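Print this item | E-mail this item

Flalum site: chair wiping added to the Latura task list

Wiping down office chairs is now part of the Latura program at the Flalum site. The work is done with two hand-held grippers instead of bare hands, and the recordings go to Vashisht, where the cleaning routine for the robot arms is being developed. The task list now stands at 17 items. Chairs were requested by the day shift, who currently wipe them between bookings.

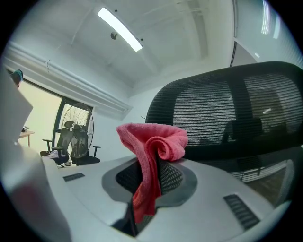
A session lasts 50 minutes, followed by a break of at least 9 minutes. The break is counted as working time. Staff who reported sore wrists in October can ask for shorter sessions at the Flukent desk, and no doctor's note is needed. Cloth tasks take more grip force than box tasks, so they are not scheduled back to back.

Mesh is the difficult surface. A cloth held too tightly bunches up and skips across the weave, and one held too loosely slides out of the jaws. Operators should take up the cloth near its middle and take it up again whenever the tail gets long.
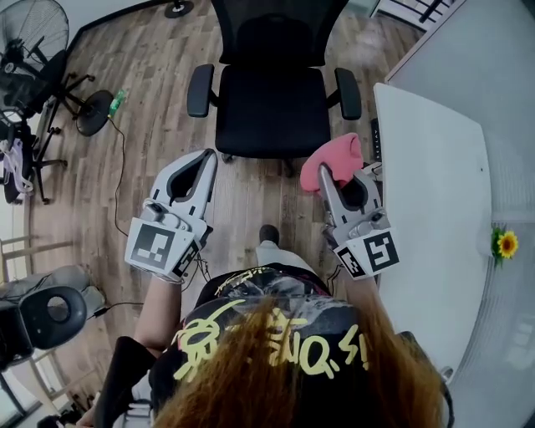
Cloth in the right gripper, left gripper open.

The top of the backrest is a separate step in the routine. Move the cloth along the upper edge and into both corners before going down to the mesh. Use the free gripper to steady the chair if it rolls. Do not stop the recording for a dropped cloth; pick it up with the gripper and continue. 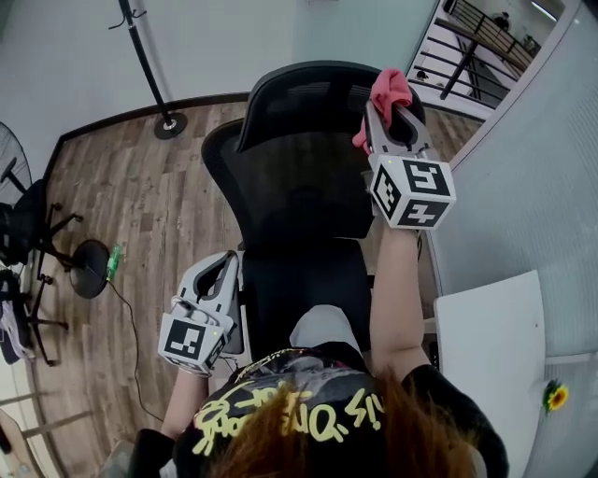 What changes on the schedule

Recording replaces part of the morning cleaning shift and is paid at the same rate. No cleaning hours are being cut during the Latura trial. After 30 sessions an operator may move to reviewing recordings, with training given on site. Requests for the review role go to the Flukent desk before noon.

Print this item | E-mail this item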